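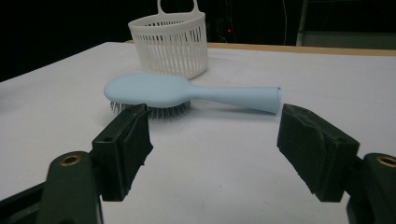

The Last Reel of Graralska

The release date moved for the fourth time on a Tuesday. The assistant editor heard it from the man who delivered the lunches, who had heard it from the driver, who had been told not to bother booking the airport run.

She went back to the cutting room and said it out loud to the editor. He nodded and kept working. He had been cutting Graralska for 22 months. When he started, his daughter was learning to crawl. Now she came to the office some afternoons and asked why the lady on the screen was always on the same boat.

"Because your father can't decide how long she should stay on it," he told her.

The picture was supposed to be simple. A woman crosses a lake to sell her dead brother's house, and she misses the last ferry back. That was the whole of it in the first script. Then Julora bought the studio, and Julora wanted a war. They added the war in the spring. They built a village on the north shore and burned it, and the wind was wrong, so they built it again. They hired 700 extras for one morning and it rained until the light went.

The director stopped coming in after that. He called at night, mostly, and asked to hear scenes over the phone. The assistant would hold the receiver up to the speaker while the editor played them. Sometimes he said "good" at the end and sometimes he had already hung up.

In September a woman came from Julora with a folder. She sat on the couch behind the desk and watched the whole cut without taking off her coat. It ran three hours and ten minutes. When the lights came up she looked at the folder for a while.

"Where's the war?" she asked.

"Second hour," the editor said.

"It's six minutes."

"Yes."

"We paid for a lot more than six minutes."

He agreed that they had. She asked him how much there was in total, and he told the assistant to look it up. There were 423 cans on the shelf from the north shore alone. The woman wrote that down. She wanted a new version by the end of the month, with the war in the first hour and the brother alive until the middle. Then she asked where the bathroom was.

They did what she asked. It took them most of the nights they had. The brother turned out to be a problem, as he had only been filmed lying down. They used his back, taken from a test, and a shot of his hand on a gate. The assistant found a line of his in a rehearsal tape, something about the price of diesel, and they put it over the gate. It sounded fine. It sounded like a man who was going to be around for a while.

While she was looking for more of him she came across the ferry. It was a reel nobody had logged. The actress was on the bench at the landing in Cidby, waiting for the crew to fix a light, and the operator had left the camera running. She took off one shoe and shook a stone out of it. She looked at the water. Somebody out of sight asked if she was cold and she said no, then pulled her sleeves down over her hands.

The editor watched it twice. Then he got up and closed the door.

There were two versions after that. The one for Julora ran two hours even and opened on the burning village. The other one they worked on after eleven, when the guard downstairs switched to his radio program. It had no war in it. It was 70 minutes long and it ended on the bench.

The lead composer, a quiet firm of two brothers who signed everything as Lục, sent music for the first version. It was loud and on time. The editor took one cello from it, from under the explosions, and laid it across the lake.

The date moved a fifth time, to winter. The lunch man told them. The assistant thanked him, took the two bags upstairs and put the rice on the windowsill to stay out of the way of the film. The editor had the landing up on the screen.

"Does she need the shoe?" he asked.

"I think so," she said, and he ran it back to the start.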